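Histinum Community Help
Home Topics Unsolved Tags Log in

Gripper width jumps when fingers go near a clear bottle, how to filter before training?

Posted by Gitau Mugo, Thu 21 July
Tags: perception, gripper-width, preprocessing

Good day to all. I am writing the preprocessing part for our hand-held gripper recordings and I have a problem which I could not solve by reading the older topics.

We estimate the opening of the gripper from the camera on the tool itself. My script finds the two yellow finger tips by color, takes the distance between them in pixels, and converts this to millimeters with a table which I made by calibration. Most of the time the curve is smooth. But in the part where the tool approaches a clear plastic bottle, the width makes sudden jumps, sometimes 12 mm from one sample to the next. The fingers are not moving so fast, I am sure of this.
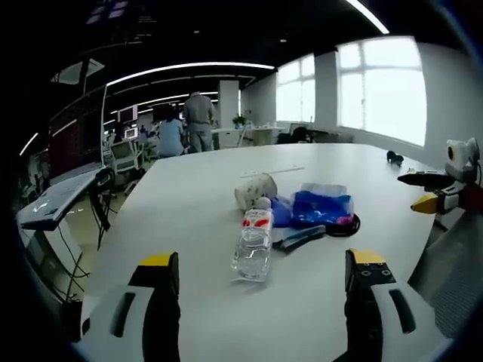 Page 1 of 2

The bottle with the red-and-white label is the target. In this view both tips are well visible and separated, so I expected an easy case. The second gripper at the right side also has a yellow jaw tip, and I suspect it is sometimes taken by my script as our right finger. I also suspect the windows, as the near one is very bright.

What I tried until now: a median filter over 13 samples (the jumps become smaller, but the closing moment is delayed and then the policy learns to close late), and a more narrow color range (then I lose the left tip completely in some recordings). I have 804 recordings to process, so I can not correct them by hand. Which way is recommended?

3 replies | Share | Follow

Pantelis Politis
Just use a bigger median filter, and interpolate where it is bad. We did so and training was fine.

Nafula Mbwambo
I would not use a bigger filter. It hides the wrong detections, and it moves the moment of closing, as you already noticed.

Your fingers are fixed to the same tool as the camera. Therefore each tip can only travel along a short path in the image, and this path is the same in every recording, if the camera was not remounted. So please do the following:

1. Record one slow open and close of the empty gripper.
2. Save the path of the left tip and the path of the right tip, and make a mask with a small margin on each.
3. Search the yellow color only inside the masks. The second gripper should be outside of the mask in a view like yours, where its jaw is at the side and our fingers stand lower.
4. Inside the mask, allow the wider color range again. You narrowed it to fight the false tip, and this will not be necessary any more.

For a mirrored mechanism like this there is one more check. When the left tip is at some place on its path, the right one must be at the matching place. If they disagree more than a few pixels, mark the sample as invalid and do not write any width. I keep the invalid flag as a separate column, so the training loader can decide what to do.

About the bright window: look if your exposure is automatic. When the tool turns toward the light, the yellow can become darker in the image. I convert to HSV and leave the lower limit of V quite low, it was enough for me.

Gitau Mugo
Thank you Nafula, this is very clear. I made the masks and ran it on the 30-second piece with the worst jumps, and they are gone. The left tip is also found again with the wide range. In two recordings the check of left against right fails from the first sample to the last, I think the camera was remounted before them. I will make a second calibration for these.

Atieno Mabula
One small addition for who comes here later. If you apply a filter after the mask, run it forward and backward, so there is no delay. In Python it is filtfilt from scipy.signal. This works only for offline data. On the live robot you need a causal filter, and please keep it short. Also fill the invalid samples before you call it, a single NaN will spoil the output.

Helpful (12) | Share

Contact | © Histinum Community | Back to top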